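Workshop notebook, June 2018
Patasari build, shared bench at Tulteck

Picking up from where I stopped. The left drive motor is back in and the gearbox no longer grinds when turned by hand. The fault was the grub screw, which had backed out and was rubbing on the inside of the housing. Cleaned the thread, put in a new screw with thread lock, left it overnight. Did the right side as well while I had the covers off.

Re-did the wiring loom between the motor board and the battery tray. The old one was a mess of joined offcuts from the first version and I had stopped trusting it. New loom is one length per conductor, crimped both ends, with the signal wires on the far side of the chassis from the motor wires. Vinh crimped most of it. He has labelled both ends of every wire in pencil on heat shrink, so please don't pull the sleeves off.

Fuse holder moved to the outside so it can be changed without taking the lid off. The hole I drilled for it is a bit oversize. Washer behind it for now.

Bench run with the wheels off the ground: both motors turn the right way, encoders count up going forwards and down going backwards. Left encoder reads 463 for one turn of the wheel. Right reads the same when turned slowly, but drops counts if I spin it fast by hand. Swapped the encoder cables over and the fault stayed with the right-hand side, so it is the sensor or its mounting and the cable is fine. The magnet looks slightly off centre to me. Zeyu thinks the board is standing too far off the plate and wants to try it with the spacers out. Will try that first as it costs nothing.

Chassis weight not taken yet. The scales are with Aitana.

Floor run, short. It goes straight enough for the first couple of metres, then pulls to the right. I'd expect that with the right side losing counts, so I'm not going to tune anything until the sensor is sorted. Thibault wanted to correct it in software with a trim value. I said no. We did that on the last machine and spent most of a month chasing it when the real fault got worse.

Emergency stop works from the button on the body. It doesn't work from the remote when the remote is more than a room away. The machine just carries on with the last command. That has to be fixed before it goes on the floor again with anybody else about. Yiğit is writing a timeout on the motor board: no message for a set time and the motors cut. He has asked for 80 milliseconds. I think that will trip on ordinary radio dropouts, but we can start there and lengthen it if it's a nuisance.

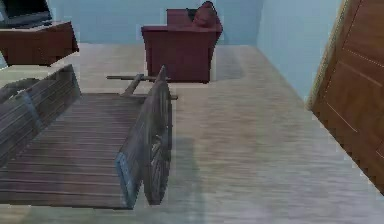

Simulator work, evening. The point of it is to sort out where the camera goes on the mast before I cut any tube, and to get the obstacle code running on something that can't break a skirting board. I'm using Coste for the rooms and our own model of the chassis, which is a plain box on two driven wheels and a castor with the real wheelbase put in. The test room has pale blue walls, a light floor, a door, the desk with the monitor on it and the dark red armchair, and I've put the wooden cart in as the awkward object. It's a good one for this. The bed is all long slats, so there is plenty of stripe for the edge finder to get confused by, and the wheel is very nearly a line when you look at it edge-on, with spokes that hardly show. The pole that sticks out beyond the bed is the part I care about most. From a high camera looking steeply down it runs in front of the lower part of the armchair, and a careless bit of code could easily lump the two together as one obstacle.

Ran the obstacle code with the camera at that high, steep angle first. Results as written down at the time:

Armchair found every run. Side board of the cart found every run. Pole found in 7 runs out of 11. In the other four it was merged with the chair, and the planned path went through the gap where the pole is. On the real machine that would be a collision at mast height or thereabouts, depending on the cart.

Floor texture gave no false obstacles once I raised the threshold. Before that the streaks in the boards were being picked up as low edges, and the robot sat still and refused to plan anything. The shadow by the wheel was marked as an obstacle in every run. I can live with that for now, it only makes the path a little wider. Vinh would prefer it gone because the hallway here has strong light from one end and we will get shadows all the way down it.

Tried lowering the camera and tipping it up. Better on the pole, worse on anything close to the wheels. Two cameras would settle it but the board has only the one connector free and I don't want to add a hub. The other option is to keep the high camera and fit the ultrasonic sensors from the old Bindia kit along the front edge at pole height. There's a bag of them in the drawer under the pillar drill. I don't know which of them still work.

Things the simulator doesn't tell me: how much the mast shakes. With the real tube I'd expect a fair bit of sway when it stops, and the picture will smear. There's also no lens dirt and no glare. I've left those alone until there is a real picture to compare with.

Mast length is therefore still not fixed. I've cut a length of scrap timber to stand in for it and cable-tied the camera to the top, which will do for a first look. Don't lean on it.

Battery: charged fully, then left the electronics on with the motors idle. Almost all of the evening on one charge with plenty left, so idle draw isn't a worry. Draw under load not measured. The clamp meter needs a new battery of its own.

To do:

Right encoder, spacers out, then check the magnet.
Timeout on motor board (Yiğit). No floor runs until this is in and tested with the remote switched off mid-run.
Test the ultrasonic sensors one by one and mark the dead ones.
Get the scales back from Aitana, weigh chassis with battery in.
Smaller washer for the fuse holder, or make a plate.
Repeat the cart runs with the camera half way between the two positions. Save the logs this time, in the shared folder and not on my laptop.
Order crimps. We used the last of the small red ones on the loom.

Added later: Zeyu took the spacers out and the right encoder now holds its count when spun by hand. Reads 463, same as the left. Magnet left as it is. Floor run to follow once the timeout is in.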